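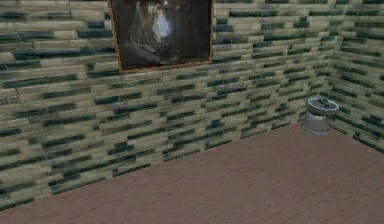
4. Checking a simulated room before the first run

Welcome to the fun part! Your room loads, the physics wakes up, and you get to find out how well your world holds together. Good habits here pay you back in every run that follows, so please work through the steps in order.

4.1 Walls and floor

1. Load the room with no robot in it.
2. Move the view to each inside corner and look along the joint. Tiles must meet the floor cleanly, with no gap and no flicker.
3. Switch on the collision overlay. Each wall needs its own solid shape. A pretty texture stops nothing!
4. Set floor friction by hand. Never leave it at the loader's default.

Note: Busy patterns such as staggered two-color tile are great for testing visual tracking, but repeats can fool it. Run the tracking check on a plain wall too, and log both results.

4.2 Fixtures and wall hangings

5. Give every object standing on the floor a name, a mass and a fixed/movable flag.
6. Mark framed pictures as fixed, and keep them out of the grasp list.
7. Drop the test ball onto each fixture. It should bounce or roll off, never sink in.

Caution: Small objects close to a wall are where planners get into trouble. Keep the safety margin at 14 cm until the room has passed all 5 corner tests.

4.3 Sign-off

8. Save the room under a new version number. Never overwrite a passed room.
9. Have a second person repeat steps 2 and 7. At Vastbridge, Nisha Uniyal and Tomás Cordeiro swap rooms for this, and they catch wonderful things.
10. Enter the seed (we use 149 for all sign-off runs) and both sets of initials in the room log.

If a check fails, see error 107 in the Kulow loader section.

Revised December 2021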